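Subject: Re: [ovbridge-repair] Old desktops for the August table
From: Anca Dinu

Emilian Dumitrescu wrote:
> I have eight towers in the garage and my wife has opinions about it.
> Are they worth anything to anyone? One of them took 39 minutes to
> get to the login screen. I timed it with a roast in the oven.
> Also, do I need to wipe the drives or will Deok-su do it?

Emilian,

Worth something, yes. Worth what you paid, let's not spoil your evening.

We let the last batch go for $19 apiece and they were gone by lunch, mostly to people who wanted a box for the kids to do homework on. The 39-minute one probably has a dying drive. Put a sticky note on it and let it keep its dignity.

Wipe the drives yourself, please. Deok-su will do it if asked, but he did Despina's last year and is still too polite to discuss her poetry.

Leave the memory in. Last time somebody "helpfully" pulled it all and handed me a sandwich bag of loose sticks, and I spent a whole evening playing matchmaker. Power cords are welcome. Printer cables are not – we have enough to reach Batness and back.

Side panel off before you bring them, if you can manage it. Lamai likes to see the board first, and a can of air in your driveway beats dust on the library carpet. 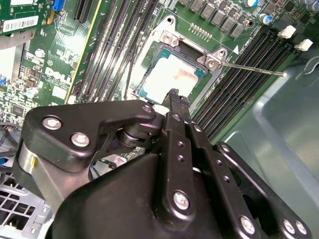

Motherboard in an open desktop case.

Drop-off is the side door, from 8 in the morning. The front steps are still the front steps.

Anca

PS Whoever has the long screwdriver, I know it's one of you.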